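Storing sweet potatoes so they last till spring

Got a heap off the back bed this year, variety called Kider, bought the slips from Cernarent. First time they've kept past a month. Quick notes before I forget how I did it.
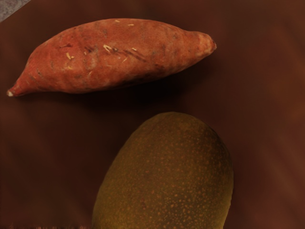
Hunley

Updated 7/3/24

What you need: dry spuds, newspaper, a basket or crate with holes, somewhere warm, then somewhere cool. That's it.

1. Dig on a dry day
Fork in well out from the crown. Don't yank the vines. Any you spear, eat that week, they wont store. Same with snapped tips.

2. Don't wash
Brush the dirt off with your hand once it's dried. Soft brush if you must. Water on the skin = rot by the middle of winter. Learned that one with a whole tub of them.

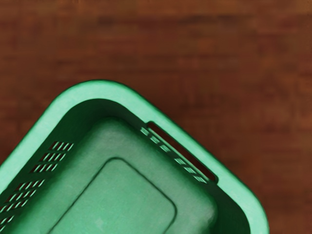
Leave the little ones unwashed too, even if they look filthy. They can be scrubbed right before cooking. Takes two seconds.

3. Cure them
The bit most people skip. Warm and humid, 4 days at the very least, longer if you can stand it. I use the laundry with the door shut and a pan of water on the floor. Single layer, not touching. Skins toughen up, small nicks seal over, and they get sweeter.

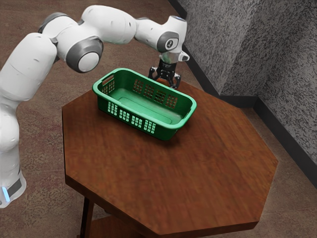
Curing done, move them to whatever they'll live in. Needs air through the sides. Cardboard's OK, wooden crates better, sealed tubs no good at all. A green plastic basket like the one on the eight-sided table does the job fine and you can hose it out after. Newspaper on the bottom, a layer of spuds, more newspaper, stop at three layers or the bottom ones get squashed.

4. Find a cool dark spot
Cool, not cold. Never the fridge, they go hard in the middle and taste off. Under the stairs is good, or a hallway cupboard. Keep them away from apples and other ripe fruit, which sets them sprouting.

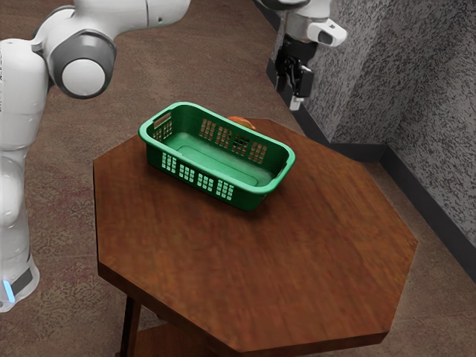 5. Check them every couple of weeks
Lift the paper, have a sniff. Anything soft or weepy goes straight in the compost, and swap the paper it was sitting on. Sprouts are fine, just snap them off, or keep a few of those spuds aside and start slips in September.

Thin ones shrivel first so use them first. Big fat ones will wait.

Roasting notes are on the Khalaf page, will fix teh link when I get a minute.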